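# "I still decide where the book goes"

Chepkoech Laizer has packed orders at the Gruler warehouse in Stallville for most of her working life. In April the firm began training an automatic packing line, and she was asked to help teach it. We spoke on November 18, 2020, in the canteen, after the early shift.
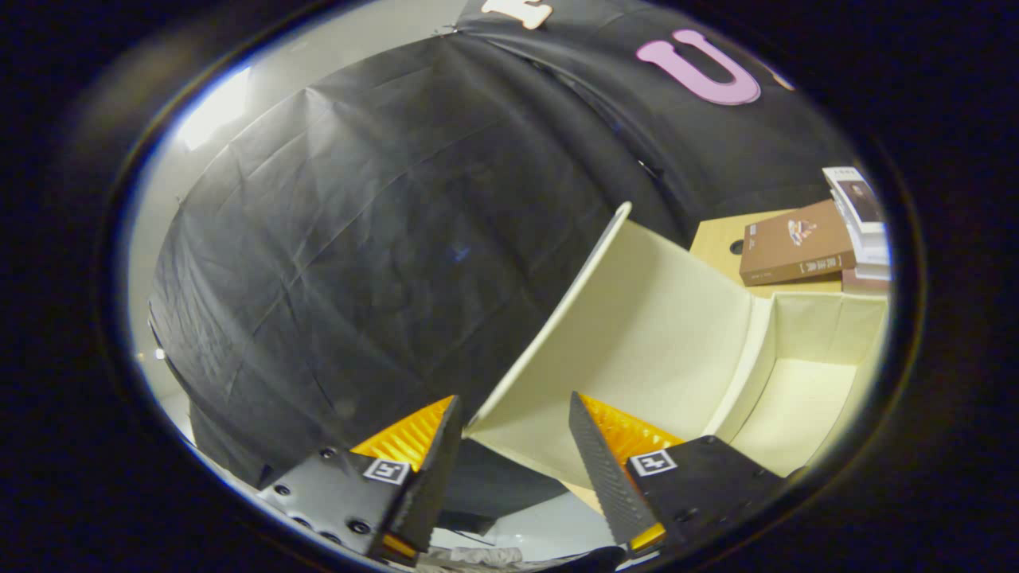 ## Learning to use the gripper

The tool she works with is held in the hand and has two black fingers with ridged orange pads on the inside. She closes it on a book, lifts it, and sets it down in an open carton. Each of those movements is recorded and used later to train the arms on the line.

"The first week I hated it," she said. "With my hands I can feel if a cover is going to bend. With that thing you have to look. I was slower than the new starters."

She was given 11 practice sessions before any of her recordings were kept. The part that took longest was the partition. Gruler sends out a lot of cartons with an upright divider inside, and a paperback has to go down one side of it without catching.

"You tip it, then you let it go late. I never knew I did that. I had to slow right down and watch myself to find out."

By the end of the summer she had recorded 1,073 packs. She knows the number because it was read out at a shift meeting, and she still gets called by it now and then.

## What has changed on the floor

The line, which everyone calls Trevo after the firm that built it, now handles single-title orders. These used to be the dull end of the job: the same book into the same carton for hours. Mixed orders, gifts and anything returned still go to the benches.

Laizer is in two minds about that. The bench work is more interesting, she said, but it is also harder, and there is no longer an easy hour to hide in when you are tired.

"Before, you'd do a run of one title after lunch and your head could rest. That's gone. It's all the awkward ones now. Someone wants a big photo book and two thin ones and a card, and they can't slide about."

The target at her bench has come down from 200 orders a shift to 195 to allow for this. She does not think much of the difference. "Five. I told them it wants to be a lot more than five. They said they'd look at it again."

Her wrists are better than they were. She used to strap the right one most evenings, and she has not done so since the summer. She puts this down to having less tape to pull, as Trevo closes and seals its own cartons.

## Jobs and pay

No one on the early shift has been let go. Two people who left were not replaced, and the agency staff who used to come in before Christmas have not been booked this year. Laizer brought this up herself.

"They tell us it's the same number of jobs, and for us it is. But those agency girls came every year. Some of them I trained. They're not in the count."

She was paid a higher rate for the hours spent recording, and that stopped when the recording did. The union rep asked whether people whose movements were used should get something more lasting. The answer so far has been no. Laizer thinks it was a fair question, though she did not expect a different reply.

## The Masanja site

Gruler plans to put the same line into its second warehouse, Masanja, and has asked her to go over for a few weeks to help the packers there learn the gripper. She has said yes, on condition that she is paid travel time.

I asked what she would tell them. She said she would show them the partition first and let them get it wrong for a day.

"And I'd say ask about the rate before you pick it up. I didn't ask. I was just pleased to be off the bench."

She does not mind watching the arms at work, and sometimes stops by the line on her break. One of them tips the book before it lets go. She is fairly sure that it got that from her, but there were other packers recording as well, and the engineers could not tell her either way.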